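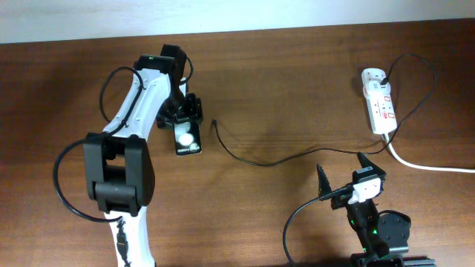 The Gauge at Taldale

The discrepancy was found in July 2023, during the routine comparison of the two level records for Taldale reservoir. The first record came from the float gauge in the stilling well and was logged automatically at the dam. The second came from the staff gauge, a painted board bolted to the intake tower, which was read by eye each morning and written in a book. The two records are supposed to agree to within 3 centimeters. In the book, the level stood at 236 centimeters for the whole of the previous October. In the float record, it fell all month.

Rattana Chaiyaporn was sent from the Eswood office to account for it. Her instructions were one paragraph long. She was to determine which record was correct, state the cause of the error, and recommend which figures should be kept. She had done this kind of work for the district before and expected to be finished in two days.

She began with the float. A float gauge fails in a small number of ways. The tape slips on its pulley, the counterweight catches on the wall of the well, or the inlet pipe fills with silt and the water inside stops following the water outside. In each case the record goes flat. It does not normally invent a steady fall. She drained the well, rodded the inlet, and got back a bucket of gray mud and part of a perch. The tape was sound. She refilled the well and the float returned to its former reading with no error she could measure.

The staff gauge was also in order. She leveled it from the benchmark at the spillway and closed the circuit on the same benchmark. The board had not moved.

That left the book, and the man who had kept it. His name was Duangkaew. He had read the gauge for most of his working life and had retired to Jinstead at the end of the year. The entries for October were in his handwriting, in ink, with the time of each reading beside it. The times varied by a few minutes from one morning to the next, as real times do. Only the level stayed the same.
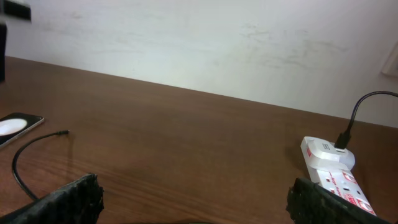
She copied the October pages at his old desk in the gauge house, leaving a margin for corrections. The work was slow, as the district required every entry to be transcribed in full, including those the examiner intended to reject. By late afternoon she had stopped reading the figures and was only drawing them. The light lay in a soft patch on the reddish-brown wood, and above it the pale wall was blotched with faint gray smudges, heavier over to the right. She looked at them for some time, considered whether a wall could be used as evidence, and decided that it could not. Then she went back to the top of the page and read the remarks column, which she had been copying without attention.

The remarks for September said things like "calm" and "wind NW, waves on board." The remarks for October said "mist." Every one of them said "mist."

She walked out to the reading point, which was at the end of an iron footbridge. The distance to the board was short, and in clear air the figures were easily legible. She checked the weather sheets for October. The station on the ridge had recorded mist on four mornings.

She drove to Jinstead the next day. Duangkaew received her in the kitchen and put on a pair of glasses with thick new lenses. He said that he had had the operation on both eyes in the winter. Before that he had gone out each morning at the proper time, stood on the bridge, and written down the last level he had been sure of.

"You could have reported it," she said.

"I did report it," he said. "I wrote mist."
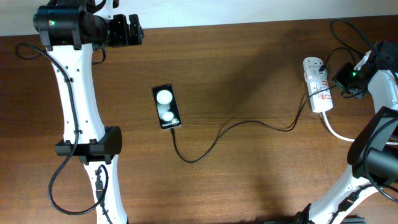 Which record was kept?

The float record was adopted for the whole of October, and the staff gauge readings for that month were struck out with a single line so that they remained legible.

The fall in level changed the volume calculations for the quarter, and 800 copies of the annual summary had to be issued with a correction slip. The cost was charged to the Eswood office. Under cause of error, Chaiyaporn first wrote "observer," and then, before the draft was typed, replaced it with "visibility at reading point." Her supervisor asked for supporting evidence. She attached the remarks column.

She also recommended that a second board be fixed nearer the bridge, with figures 100 millimeters high. The recommendation was accepted, and the board was put up the following spring by a contractor who set it slightly too low. The new reader adds the difference by hand.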